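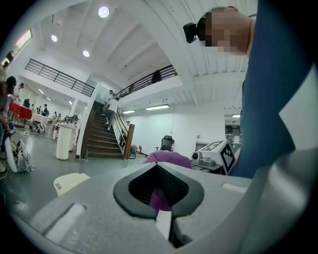
Slide 1. Hand-held gripper on the floor at Leso, purple surface showing through the opening in the body.

Speaker notes, maintenance session, 2025-03-04. Keep it to 28 minutes, leave the rest for arguing.

Start with the claim. The Prins handout says the hand-held gripper is "maintenance free between projects." Read it out loud, then wait. Anyone who has looked after a pair of these for more than a week will be smiling already.

My position: it is a tool with moving jaws, a cable and printed markers, and it gets carried around a big busy room all day. Treat it like a tool. I don't trust any schedule that begins with "as needed."

Point at the black rim on the slide. The opening is where I look first, with a flashlight. Lint and thread get in there. Wipe the rim, wipe the inside edge, leave the lubricant in the drawer. I have seen the argument for a dry silicone spray and I'm still waiting for the evidence.

Then the fingers. Open and close them by hand 4 times, slowly. You are feeling for a catch near the end of travel. If one side drags, stop and pull it from service. Do not "work it in."

Somebody will ask about the 500-cycle check. Say plainly that the number came from Wuludus, for a different jaw, and got copied into our sheet in December. Maybe it's fine. I'd like to see one log that supports it before we print it on a laminated card.

NEXT SLIDE

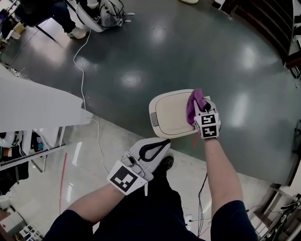
Slide 2. Two grippers in use, purple cloth in the jaws against the cream lid.

Cloth is the job that shows up a bad jaw. A hard block will forgive uneven pads for a long time. Thin fabric slips out of one corner and people blame the operator. So before you retrain anyone, put a strip of paper in the jaws and tug it at both ends of the pads.

Markers: look at the square ones on the grippers. Flat, clean, all four corners down. A lifted corner is a replacement, no glue stick. Wipe with a barely damp cloth, never solvent. The Nustance people say theirs survive solvent. Good for them, I haven't tried it and won't on ours.

Cable: the right one hangs down past the body here. Check the strain relief at the gripper end, bend it gently, watch for a dropout on the screen. My guess is that most of our "sensor faults" are this – a guess, so don't quote it.

If time is short, skip the storage part. If not: pads apart, cable in a loose loop, 80 percent charge on the battery packs. That last one is habit more than science.

Questions. Expect one on cost. I don't have a figure and won't make one up at the podium.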